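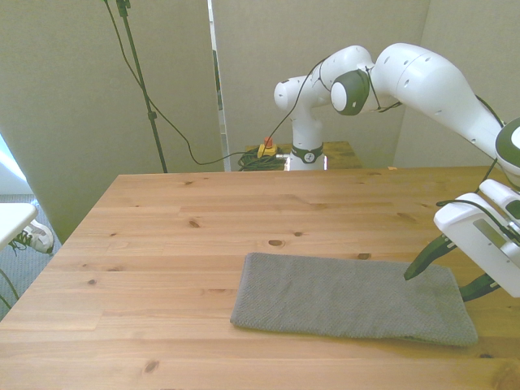

Gray towel on the pine table.

30 July 2021

Up before six again, and glad of it for once, because the air coming through the kitchen window was cool and smelled of cut hay. I took my coffee out to the step and sat there far longer than I meant to, thinking about the swim. I have been going to the lake at Enska since January (yes, January, in a borrowed wetsuit and two hats!) and I still get that little flutter in my stomach every single time, as if I were nine years old and about to be pushed in.

The water was lovely today, soft and brown like weak tea. I swam out to the second buoy and back, then floated on my back and listened to my own breathing. There was a heron on the far side, very stern. I did 1312 meters by the watch, my best since spring, and I was so pleased with myself that I stopped at Marciniak on the way home and bought 3 poppy seed rolls, meaning to save at least one for tomorrow. I ate the last of them at the red light by the post office.
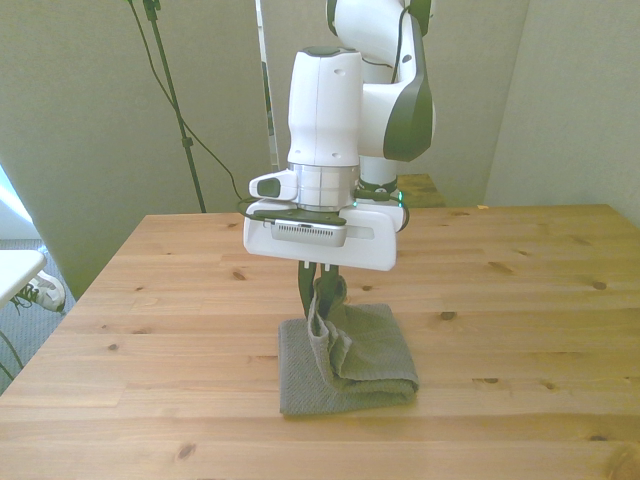 After lunch I finally sat down with the ferry timetable and the map for Furkura, which has been on my mind all summer. There is a bay there with a pebble beach and a guesthouse called Nono up the hill behind it, and the woman on the phone sounded so kind, and laughed when I asked whether the sea was cold. She said it depends on who is asking. I have put my name down for the small room with the sloping ceiling. It costs more than I like, but I have been careful all year and I don't think I'll be sorry.

Then a long, lazy evening. I watered the beans, wrote half a letter, and hunted everywhere for my good goggles, which were in the bread bin, of all places. My shoulders ache in that nice, heavy way. I'd like to try for the third buoy tomorrow if the wind stays down, and I must remember to buy more rolls.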